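Review: Venthorpe Practice Guide for Two-Arm Workcells, Second Edition

The Venthorpe Practice Guide sets out good practice for small enclosures in which two robot arms share one work area. Datedside reviewed the new edition against its book-shelving cell. The guide costs $215 and has 29 clauses, of which 8 are marked as required. 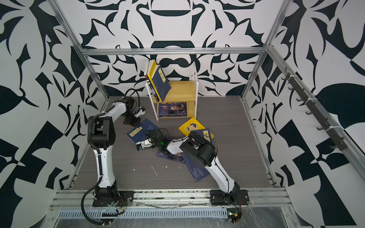

Reviewed by Jairo Castaño and Zaid Abu Hammour
Datedside Equipment Reviews

The clauses on shared space are the strongest part of the guide. Clause 2 requires a written rule stating which arm may enter the shared zone first and when the other must hold back. Shelving books is a fair test of that rule, as both arms have reason to reach over the same stretch of floor. The wording is plain enough to be copied into a site procedure without change.

Housekeeping is covered in less depth. The guide calls for the floor panel to be cleared of scraps before each session, and small white debris of the kind found on our panel would need to be removed under that clause. It does not state who should sign for the check. The Gralham checklist, which many sites already use, includes a signature line and remains the better document on this point.

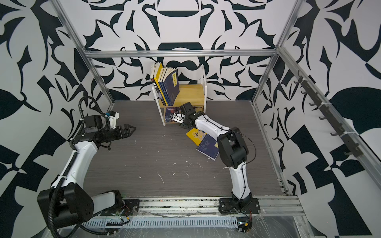

Right arm at the lower shelf; left gripper open over the floor.

Cable routing receives a full chapter. Users are told to leave enough slack for the full reach of the arm, to keep loops away from the grippers, and to inspect conduit at the base every Monday. Exposed circuit boards near an arm base are to be listed in the site record and given a fixed cover. We support both measures and would move the second to the required list.

The guide says little about wall patterns or other visual backgrounds. Sites that depend on cameras will need the Nimri supplement, sold separately.

Rating and recommendation

The guide is recommended for sites writing their first procedure for a two-arm cell. Sites that hold the first edition should replace it for the shared-space clauses and keep their present cleaning records in use.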